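Gripper creeping shut by itself, anyone seen this?
Forum: Arms, grippers and end effectors

tinpotcook
Posted January 16, 2018
Hi all, long-time reader, rare poster. We've got an arm working over a toy kitchen (the Yook project, some of you saw the early posts) and it's developed a nasty habit. The job is dull stuff, pick up a soft block, carry it over, put it in the sink. Ran fine for weeks. Now, every so often, the fingers close when nothing has told them to. It isn't a snap, more of a slow creep, and by the time the arm gets down to the block the gap is too narrow and it shoves the thing along the worktop instead of going round it. Yesterday it did it with a hand nearby (mine) and I got a pinch. No harm done, but I didn't like it one bit! 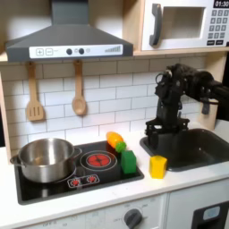
gasketgus
Stop running it until you know why, please. A pinch from fingers that move on their own is a proper safety fault, never mind the blocks. What's the force limit set to?

tinpotcook
It's set to 40 on the Gomow controller, which is meant to be the gentle end. Fair point about stopping though. I've been carrying on with my hands well out of the way, which I realise isn't much of a plan.

marrowfat_9
My money's on the cable. We had the very same thing at the Urkcombe workshop last winter. The lead to the gripper got flexed every time the wrist turned, one of the cores went, and the position reading drifted. The controller thought the fingers were too wide open and kept "correcting" them. Swapped the lead, never saw it again.

oldlatch
Don't agree, sorry. A broken core gives you jumps and dropouts, and a slow creep sounds to me like heat in the motor driver. How long does it run before it starts?

tinpotcook
Good question, so I went back through the log. First fault came after 52 cycles, then I let it rest over lunch and got 80 before it did it again. So oldlatch might be on to something? But then I did a run with the wrist kept nearly still and went to 700 without a single fault – that one went on all afternoon and the driver was properly warm to the touch by the end. I don't see how that squares with heat.

marrowfat_9
Cable :)

oldlatch
Or the wrist being still meant less current all round. I'm not giving in yet. Put a fan on the driver and run it with the wrist moving as normal. If it still creeps I'll eat my words.

gasketgus
Can I just say again, whichever of you is right, the gripper shouldn't be able to close on a bad reading. It wants a check that says "nobody asked for this, cut the power". Ours at Traltidham has a cut-off wired separately from the controller and I wouldn't go near it otherwise.

tinpotcook
Right, update. I did the fan test with the wrist moving normally and it crept on the third go, cold as you like. Then I stopped the arm low over the blocks and had a good look at how the lead runs. 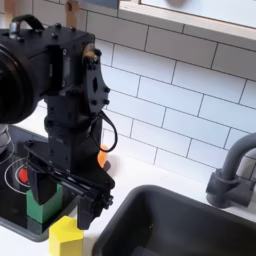 When I wiggled the lead by hand near the plug, with the power on and the fingers clear of everything, the position reading wandered off and the fingers followed it. Let go and it stayed wrong. So marrowfat_9 gets the point, at least until I've swapped it. I've ordered two leads, and I'm going to put in a clip so the bend isn't all in one spot.

I've also taken gasketgus's telling-off to heart. The arm is switched off at the wall, and it stays off until there's a separate cut-off on the gripper, even if that means nothing moves before February.

oldlatch
Words eaten. I'd still leave the fan on, mind.

marrowfat_9
Check the plug as well as the lead. Ours had a bent pin and we only spotted it when the new lead wouldn't seat properly.

gasketgus
Glad it's off. When you wire the cut-off, test it with a bit of foam between the fingers and keep your own out of there. And post the wiring before you power up, somebody here will have a look over it.

tinpotcook
Will do, ta. Does anyone know if the Gomow box will take a normally closed switch on the spare input, or do I need a relay in between?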